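Hot drinks and revision: does the break help?
Psychology project, final report
Kuo-hua Wu, 5/15/19

Aim
To see if stopping for a hot drink helps people remember more. Everyone in our year says it does. Couldn't find much written on it apart from the Choi chapter we were given in class.

Method
30 people from the Undus and Skastelby halls. Three groups - tea break, water break, no break at all. Each person learned a word list, had 10 minutes off (or carried on reading), then wrote down what they could remember. All done in April in the Cuneck common room, evenings only. Same list for everybody, same instructions read out.

Results
772 words remembered in total over all the sessions. Tea and water groups came out nearly level. No break group was lower, mostly on the second half of the list. One sheet was unreadable so I left that session out and ran it again with somebody new.

Discussion
So it looks like the break matters more than what you drink. Not what I expected. Tea people did say they felt more awake, but thier scores don't show it.
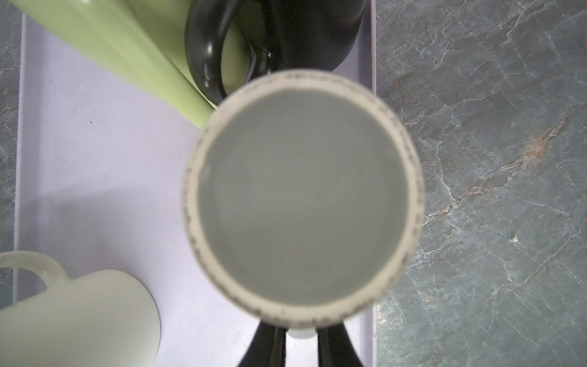 Problems: the common room was noisy on two evenings and I didn't write down which groups were in. Some people had already had coffee at dinner, should of asked about that first. Groups were small too.

If I did it again I would use a longer list and test people the next morning aswell. Raw scores are in the appendix, sorted by hall.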